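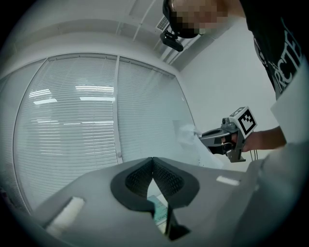
Schwarzes T-Shirt, große weiße Buchstaben. Ein kleiner Liebesbrief an bedruckte Lieblingsshirts 🖤

Tove Bach
So, ihr Lieben, ich habe es seit April versprochen und immer wieder verschoben, jetzt kommt er endlich: der Thread über schwarze Shirts mit weißem Aufdruck, und wie sie bei mir zu Hause alt werden dürfen, ohne grau und bröselig zu werden. Holt euch einen Tee, ich kann mich bei diesem Thema schlecht kurzfassen.

Tove Bach
Vorweg, warum mir das so am Herzen liegt: Ich mag diese riesigen Buchstaben einfach! Wenn sich jemand vorbeugt, liest man auf einmal nur noch RCTE und darf sich den Rest dazudenken. Eine kleine feine Schrift auf der Brusttasche kann das nicht. Dafür sieht man bei großen weißen Flächen auf Schwarz halt auch jeden Riss.

Tove Bach
Zum Waschen. Auf links drehen, immer, auch wenn es schnell gehen muss und die halbe Trommel schon voll ist. Ich mache das inzwischen schon beim Ausziehen (na ja, das Shirt kommt sowieso verkehrt herum über den Kopf, man muss es dann bloß so lassen). Dann 30 Grad, flüssiges Waschmittel für Dunkles, kein Weichspüler.

Tove Bach
Beim Schleudern war ich jahrelang viel zu grob. 1000 Umdrehungen standen als Voreinstellung drin, und ich habe da nie hingeschaut. Jetzt stelle ich auf 600 runter. Die Sachen kommen nasser raus und hängen länger, das stimmt, aber die Knickfalten quer durch den Druck sind seitdem deutlich weniger geworden.

Tove Bach
Ach ja, und Jeans bleiben bei mir draußen, überhaupt alles mit Reißverschluss. Ich hatte mal ein Shirt vom Flohmarkt in Cunville, ein herrliches Ding mit einem weißen »AVGATE« quer über den Bauch, und nach einer einzigen Runde mit einer Arbeitshose war das zweite A nur noch zur Hälfte da. Ich trage es trotzdem. Im Garten.

Tove Bach
Jamila Mollah hat mich gefragt, ob man den Druck bügeln darf. Direkt bitte nicht! Shirt auf links lassen, mittlere Stufe, ohne Dampf, und wenn man unbedingt von vorn ran will, ein Stück Backpapier dazwischen und nicht hin und her schieben, lieber aufsetzen, kurz warten, wieder abheben. Ich bügle die meisten gar nicht. Auf dem Bügel trocknen lassen reicht mir völlig.

Tove Bach
Apropos trocknen: nicht in der prallen Sonne. Ich weiß, es ist so schön, wenn alles draußen auf der Leine schaukelt, und ich hänge die Bettwäsche auch mit Wonne mitten in den Garten. Die schwarzen Shirts kommen bei mir aber in den Flur, auf die breiten Bügel mit den runden Schultern, damit es keine Beulen gibt.

Tove Bach
Falten oder rollen? Da gehen die Meinungen in meiner Familie weit auseinander. Ich rolle, mit dem Druck nach außen, locker, und stelle die Rollen hochkant in die Schublade. So sehe ich ein paar Buchstaben und weiß sofort, welches es ist. Gefaltet lag früher der Knick immer genau durch die Schrift, und an der Stelle fängt es dann an zu brechen.

Tove Bach
Wenn der Druck schon klebt (kennt ihr das, wenn zwei Shirts aufeinanderliegen und sich beim Auseinandernehmen so ein leises Ratschen ergibt?), dann bitte langsam und möglichst kühl lösen und künftig Seidenpapier dazwischenlegen. Ich hebe dafür das Papier aus Schuhkartons auf. Mein Stapel davon ist, sagen wir, beachtlich.

Tove Bach
Und die Farbe? Gegen das Ausgraubleichen hilft bei mir vor allem: seltener waschen. Einen Abend auf dem Balkon lüften lassen tut es oft genauso. Nachfärben habe ich einmal probiert, die Baumwolle wurde wunderbar schwarz, die weißen Buchstaben dafür ein bisschen schmuddelig. Beim nächsten Mal nehme ich dafür nur Unbedrucktes.

Tove Bach
Noch was zum Kaufen, weil danach auch gefragt wurde: Ich fasse den Stoff an und halte ihn gegen das Licht. Unter 200 Gramm pro Quadratmeter wird mir so ein Shirt mit großem Druck vorne zu labberig, da zieht die schwere Schrift den Ausschnitt nach unten. Am Druck selbst ziehe ich ganz vorsichtig, und wenn er sich mitdehnt, ohne weiße Linien zu zeigen, darf es mit.

Tove Bach
Jetzt würde ich so gern eure sehen! Welches Shirt mit Riesenbuchstaben tragt ihr am längsten, und was steht drauf (oder was steht noch drauf)? Schreibt es drunter, ich lese heute Abend alles, sobald die Wäsche hängt.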